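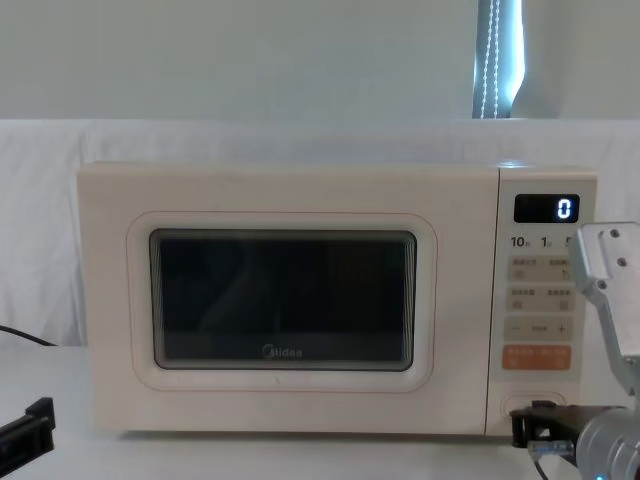
Chapter 7
Faults at the Door

Most of the faults in the last chapter began with a part that broke. A motor overheated, a gear lost a tooth, or a cable wore through. The faults in this chapter are harder to find. Every part works, every test passes, and the job still goes wrong. Household doors are a good place to study them. A door has a hinge, a catch, and an edge to hold, and a robot has to deal with all three.

7.1 The Prurnov stoppage

The case we will use through the whole chapter comes from the test kitchen at Prurnov. The task was to open a microwave oven with two arms. One arm was to press the door-release button. The other was to take the door and swing it out to the left. The control program, called Nastus, ran the two arms from one shared clock. Linnea Midtbø had charge of the test series and Harish Kanaujia wrote the motion code.

The first 135 runs gave no trouble. On the next one, in the middle of the afternoon, the left arm stopped with the door partly open and kept up a steady sideways load on it. The force limit should have released the arm. It did not, and the arm stayed where it was for 30 seconds until Midtbø used the stop button. The door hinge was bent and had to be replaced.
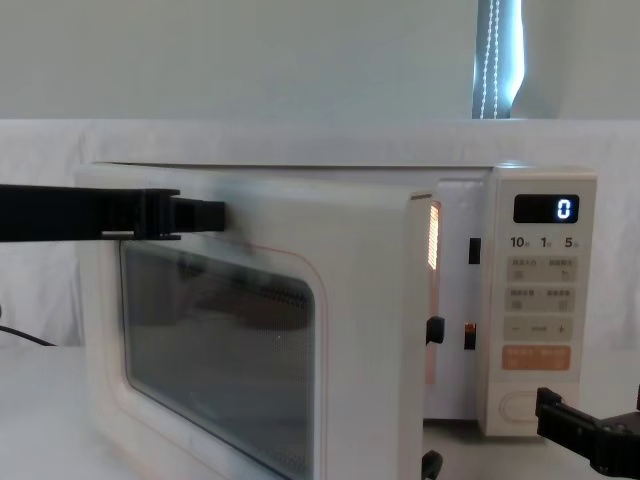
To see how this could happen, think about the path of the gripper. A door on a hinge moves in an arc. If the gripper holds the door edge firmly, it has to follow the same arc, and the center of that arc has to be in the right place. Kanaujia's code took the hinge position from a measurement made in February. Between that day and the stoppage the oven had been moved on the table by 2 centimeters. With a loose hold, the error did no harm. With a firm hold, the arm and the hinge were pulling toward different circles.

That explains the load. It does not explain why the force limit failed to act. The limit was set in the approach stage of the program and was cleared when the gripper closed. It was meant to be set again at the start of the swing. In the version of Nastus then in use, the second setting was skipped whenever the right arm reported late from the release button. On the run that failed, it reported late.

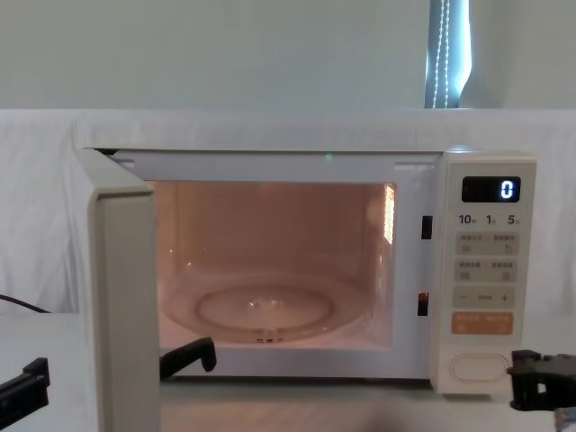

Figure 7.3 Oven with the door fully open. The two latch slots are between the cavity and the control panel.

Note that two separate errors were needed. The position error had been there for weeks, and the late report had happened before. The log for the series ran to 583 pages, and Ragnvald Moen, who reviewed it, found four earlier runs with a late report. In each of those the hold on the door happened to be loose.

7.2 What was checked first

The first check was made on the wrong part. Sverre Tveit, the technician on duty, suspected the latch, and he had reason to. A door that does not come free of its catch will also load the arm. He opened and shut the door by hand many times and found the latch sound. The morning went into this. 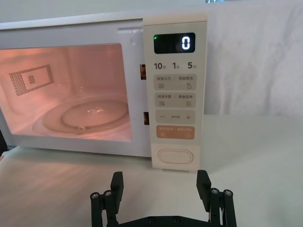 A better first step would have been to read the force record. A stuck latch gives a sharp rise at the start of the pull, before the door has moved. A wrong arc gives a slow rise that grows with the angle of the door. The record from the failed run shows the slow kind. In Section 7.3 we work through the geometry and find the load at any angle for a given error in the hinge position.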